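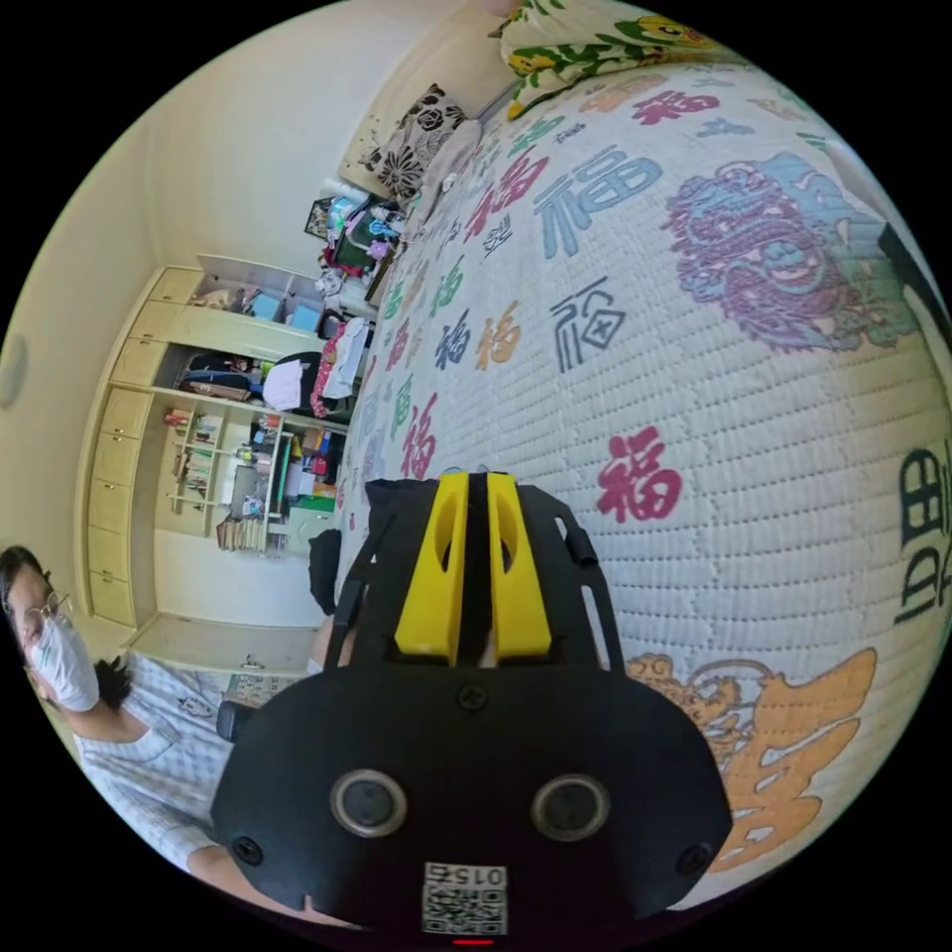
4. Comparing finger sets on the hand-held gripper

6 min read

This section covers side-by-side trials of two finger sets on the Ovia hand-held gripper, and the matching trial on the Tai arm. Complete section 3 (charging, pairing and first recording) before you start. Allow a full morning for both sets.

The yellow fingers are the Prorko tapered set. They are wide at the base, narrow at the tip and have a long opening through the middle. The flat set is supplied in the second tray of the case. Trial results are logged in Bralthorpe Desk, version 3 or later.

4.1 What you need

- Ovia hand-held gripper, charged
- Both finger sets, plus the hex driver from the case lid
- Tai arm and controller (for 4.5 only)
- Computer with Bralthorpe Desk installed
- Kitchen scale reading to 1 gram
- Test items from the list in 4.3
- A lint-free cloth

4.2 Fitting and checking a finger set

1. Switch the gripper off and wait for the linkages to go slack.

2. Undo the retaining screw at the base of each finger. Keep the screws with the set they came from. The flat set uses a shorter screw and the two are easy to mix up.

3. Slide the new fingers on until they seat against the shoulder. The openings should line up when seen from the side.

4. Tighten each screw until it stops, then a further quarter turn.

CAUTION: Do not loosen the three dark screws on the faceplate. They are not part of the finger mounting, and the gripper will need recalibrating if the faceplate shifts.

5. Switch on and squeeze the trigger slowly to bring the fingers together. With the closed stop at its factory setting, the tapered set comes to rest upright with a narrow gap between the two fingers. If the tips touch, back the stop off one notch and try again.

6. Wipe the faceplate with the cloth, including the two round discs. Check that the white sticker with the QR code is flat and readable. If a corner has lifted, replace the sticker before recording. Spares are in the document pouch.

7. Open Bralthorpe Desk and go to Devices > Camera. Confirm that both fingertips are in the centre part of the view and that nothing is hanging from your wrist or sleeve in front of them. The wide lens takes in a great deal of the room to either side, and straight edges such as shelves and bed frames will look bent. Leave lens correction off for these trials. It is applied later at export.

Note: Black corners around the circular image are normal on this lens.

4.3 Choosing surfaces and test items

Run every comparison on at least one hard surface and one soft one. A desk or bench top does for the hard surface. For the soft surface use a made bed with a quilted cover, or a folded doona on a table. Rows of stitching give the fingertips something to catch on, so differences between finger sets show up sooner than they do on a plain sheet.

Strongly patterned covers are allowed, and useful if your items will later be tracked by the camera. Record the same trial once on a plain cloth so that you have a baseline.

Standard items:

- Face washer, dry, laid flat
- Pair of socks, rolled
- Paperback, lying closed
- Empty drink bottle
- Pillowcase, loosely bunched

You may add items of your own. Weigh each one first. The upper limit for the tapered set is 535 grams and for the flat set 382 grams. These limits apply to a straight vertical lift. Do not swing the load.

4.4 Running the hand-held trial

1. In Bralthorpe Desk choose New Trial > Hand-held. Enter the finger set, the surface and the item. Leave the operator field blank if recordings will be shared outside your site.

2. Stand or kneel beside the surface so that your forearm is close to level. Hold the gripper with its fingers pointing away from you and across the surface.

3. Press Record. Wait for the tone, then hold still for two seconds.

4. Move to the item at an even pace. Close the fingers, lift to hand height, pause, and lower the item to where it started. Open fully before moving off.

5. Mark the attempt in the panel on the right. Use Held if the item stayed in the fingers until you released it, Slipped if it moved but was not dropped, and Dropped if it fell. Choose Missed when the fingers closed on nothing or on the cover alone.

6. Reset the item and repeat until the counter reaches 67. The program closes the batch on its own.

7. Change the finger set (4.2) and run the batch again with the same item, on the same surface, with the same person holding the gripper.

CAUTION: Keep loose hair, lanyards and jewellery clear of the side linkages while the gripper is powered. If fabric is drawn into a linkage, release the trigger and switch off. Do not pull the fabric out under power.

Note: With the tapered set, a fingertip will sometimes pick up the cover as well as the item. Count this as Held only if the cover falls away before the pause. Otherwise mark it Slipped and add the tag "cover".

Note: A batch can be paused overnight. Put a strip of masking tape where the item sits so you can find the spot again.

4.5 Repeating the trial on the Tai arm

The same fingers fit the Tai wrist through the adapter plate. Skip this part if you are only comparing finger sets by hand.

1. Press the emergency stop on the Tai controller. Fit the adapter plate, then the fingers.

2. Clear the area within reach of the arm. Beds and other deep soft surfaces cannot be used with the arm at floor mount. Use the folded doona on a table instead.

3. Release the emergency stop and home the arm.

4. In Bralthorpe Desk choose New Trial > Arm and load the batch recorded in 4.4. The program will list any movement the arm cannot reach. Untick those, or shift the table closer and check again.

5. Set speed to Low for the first five attempts. Raise it to Normal if none of them ended in contact with the table.

6. Let the batch run. Stay within reach of the emergency stop.

WARNING: The arm does not sense a hand on or under fabric. Never straighten the cloth while a batch is running.

4.6 Reading the results

Open Reports > Compare and select both batches. The top table gives Held as a percentage for each set. The lower table splits the attempts by surface.

A gap of fewer than five points between sets should be treated as a tie at this batch size. If you need to separate two sets that are close, run further batches until each has 1000 attempts. Plan for fingertip wear on runs of that length, and photograph the tips at the start and end.

The flat set usually does better on the paperback. For the face washer and pillowcase, most sites settle on the tapered set. Results for rolled socks depend on how tightly they are rolled, so use one pair throughout and do not re-roll it between sets.

Hand-held and arm results are not interchangeable. A person corrects a poor approach without noticing, and the arm repeats it. Keep the two in separate reports.

4.7 Problems

Fingers close unevenly: one finger is not fully seated. Repeat 4.2 from step 2.

Sticker not found: check for glare from a window or ceiling light. Clean the sticker, then move the trial away from the light.

Counter skips: the Missed button was held down. Delete the extra attempt from the list before the batch closes.

Arm stops above the table: the surface height was entered for the bare table. Measure again with the doona in place, pressed lightly.

Next: 5. Exporting and trimming recordings

Ovia set-up guide, revised 21 March 2020 | Contact support | © Ovia | Back to top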